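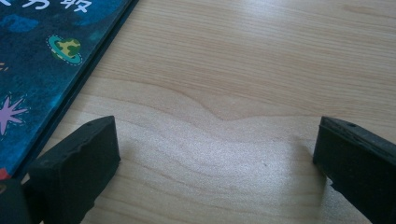 2. Percepción y el problema de la veta

Buscar en este sitio

Memoria de prácticas. Agata Rizzi y Primo Piras. Tutora: Concetta Cirillo. Entregada el 2 de septiembre de 2021.

El módulo de percepción de Pesow recibe la imagen de la cámara de la pinza y tiene que devolver una sola cosa: el borde del objeto más cercano, con su orientación. Sobre el papel es una tarde de trabajo. Nos llevó medio curso, y una parte considerable se fue en discutir con una mesa.

La primera versión buscaba bordes con un filtro de gradiente y se quedaba con la línea más larga. En una mesa de madera clara, con una banda de veta más oscura que ondula de lado a lado, la línea más larga es a menudo la veta. El planificador recibía entonces la orden de agarrar un dibujo del árbol y la ejecutaba con una seriedad admirable. El libro, mientras tanto, tenía un borde casi negro, recto y en diagonal, que cualquier persona señalaría con el dedo sin pensarlo.

2.1 Qué cambiamos

Primero enmascaramos los dedos de la pinza. Son negros, el borde del libro también es muy oscuro, y cuando el dedo izquierdo tapa una esquina de la cubierta el segmentador los funde en un único objeto de forma bastante original. La máscara se calcula a partir de la apertura que informa el controlador. Con los dedos muy abiertos funciona bien; al cerrarse se retrasa un par de fotogramas, defecto que heredamos y que dejamos en herencia.

Después sustituimos «la línea más larga» por «la línea recta más larga con colores distintos a cada lado». La veta se curva y tiene madera a ambos lados, de modo que cae casi siempre. El brillo de la ventana no cae tanto: donde el reflejo blanquea la superficie aparece un contorno falso que cumple las dos condiciones a ratos. Marisa Mancuso propuso bajar la persiana. Se anotó como trabajo futuro.

2.2 Pruebas

Grabamos 1.000 fotogramas y etiquetamos a mano 449, hasta donde alcanzó la paciencia de Primo. La versión inicial elegía un borde equivocado en 166 de ellos. La versión actual, en 18. De esos 18, la mayoría son reflejos; los demás son ilustraciones de la cubierta, porque un planeta con anillo, visto de cerca, ofrece al detector más contornos de los que conviene.

Conviene decir que todo se midió sobre la misma mesa. En la del laboratorio Groltthorpe, que es gris y no tiene opiniones, los resultados serían seguramente mejores, pero estaba reservada hasta noviembre.

2.3 Pendiente

– Suavizar la orientación entre fotogramas. Ahora salta, y el brazo salta con ella.
– Pasar los umbrales a un archivo de configuración. Están escritos en el código, en tres sitios, con dos valores.
– Devolver «no lo sé» cuando no hay un candidato claro. Ornella Mazza lo pidió en la primera revisión y en todas las siguientes.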